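Wavgate – album FAQ

When is it out?
Friday, August 1, 2025. Download and CD same day, vinyl when the pressing plant gets to it.

Who plays on it?
Lensa Abdella, piano and all the tunes. Wondimu Gebremichael, bass. Howard Ashworth, drums, plus tenor on track four.
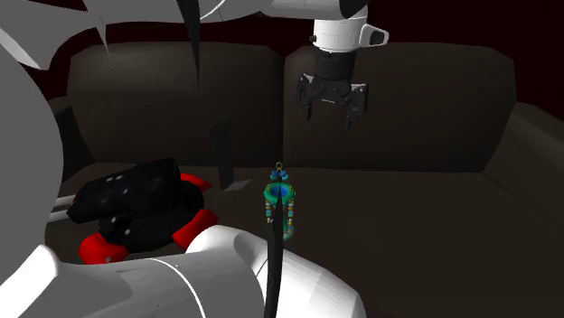
How long is it?
Nearly 64 minutes. Nine tracks, the closer is the long one.

Is the vinyl limited?
Yes, 1,360 copies, double LP. No repress planned. Please dont email asking for test pressings.

Are you touring?
A few dates. Lurkthorpe first, doors at 7, no support. Rest go up when confirmed.
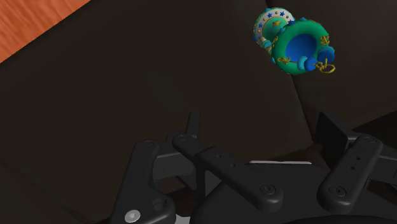

Can I get it signed?
At the shows, sure. Not by mail – postage got silly.

My download code doesn't work
Capital letters, no spaces. Still nothing, write to Mebrat with your order number. Codes sent in July are fine, they dont expire.

Sheet music?
Lead sheets for "Ako" and "Alva" only. The others are comming.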